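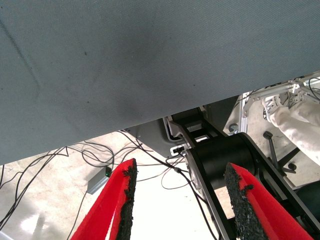
Last modified: 09/02/2023, Arkance Laboratory notebook, shared section

Demonstration for visitors from Trunden and Ezzat: bench preparation, session notes, items carried forward

Purpose. The laboratory received two visiting parties to view the Zukonard handling routine under normal working conditions. Trunden had asked to see the full sequence, including start-up and parking of the arm. Ezzat was chiefly interested in the finger pads and in how wear is recorded. The programme circulated beforehand was followed, with one change of order noted below.

Preparation. The controller was started before the visitors were admitted and left to settle. Joint limits were read back and compared with the values in the commissioning sheet; no differences. The gripper was cycled open and closed 900 times unloaded as the standard check before any session with guests. The cycle counter stood at 1797 at the end of the check and was copied by hand into the wear log.

Finger condition. The red finger bodies remain serviceable. The black pads along the inner edges are coarse and ragged towards the tips, and the left one should be watched. Sanaa Kabbaj asked that the pads not be trimmed before the session so that Ezzat could examine them in their ordinary state. Agreed and recorded. The replacement set is in the drawer marked for consumables, still in its bag.

Cabling. The black cables on the floor at the left were discussed at the safety walk. They are within the marked working area and visitors do not enter it, but the present arrangement is untidy and makes fault tracing slow. A covered channel has been requested before. The request is to be submitted again with a sketch of the proposed route. The green indicator on the small grey box was checked as part of the walk and is to be added to the written checklist, where it has been missing from the first issue onwards.

Session, first part. Opening remarks were kept short. The routine was shown at reduced speed, then at working speed. The visitors from Trunden asked why the fingers are parked open. The answer given was that the open position is the one in which the force sensors are zeroed, and that a closed park leaves a set in the pads which takes some time to recover. They also asked whether the link plates could be exchanged without removing the wrist. They can, although the procedure is written for two people and should be carried out that way.

The change of order: the question period was brought forward, at the request of Ezzat, so that their staff could look at the pads before the loaded trials. Power to the arm was isolated for this and the isolation was logged. Three questions were taken on notice:

Whether the pad material is supplied in more than one density.
Whether the wear log can be exported in a form their own maintenance software will accept.
Whether the grip force is corrected for pad thickness or assumed constant.

On the last of these the position is that it is assumed constant. The notebook should say so plainly, as two earlier entries imply otherwise. Those entries have been annotated in the margin and not altered.
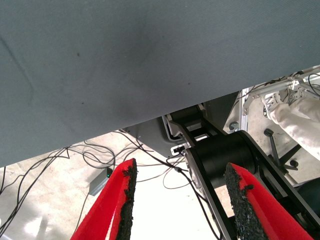 Loubna Radwan replied that the constant value had been adequate for the parts handled to date, but that she would not defend it for anything thin or soft, and she asked that the correction be treated as a requirement before the next open day and no longer as a possible improvement. She added that the unloaded check, however many times it is repeated, gives no information on this point and should not be offered to visitors as evidence of grip performance. Both remarks are accepted. The wording of the handout will be amended.

Session, second part. Loaded trials were run with the standard blocks. Two of the trials were stopped from the console by the operator, in each case on a late approach, and were repeated after the approach point had been taught again. The stops were explained to the visitors at the time. The visitors from Trunden commented that they found the stops more instructive than the completed runs, and asked for a copy of the stop procedure. A copy is to be sent once the document number has been corrected on the cover page.

Seating and access. Anyone working beside the aluminium frame should keep the chair clear of the arm's travel. The floor marking does not extend to that side at present. Tape to be ordered and the line continued past the uprights.

Carried forward.
Pads: fit replacement set, retain the worn set in a labelled bag for Ezzat.
Cable channel: resubmit with sketch. S. Kabbaj.
Grip force correction: draft method for review. L. Radwan.
Checklist: add indicator check; reissue.
Handout: remove the sentence on the unloaded check.
Ezzat has asked to return in September, when the correction should be in place. No reply has yet been sent.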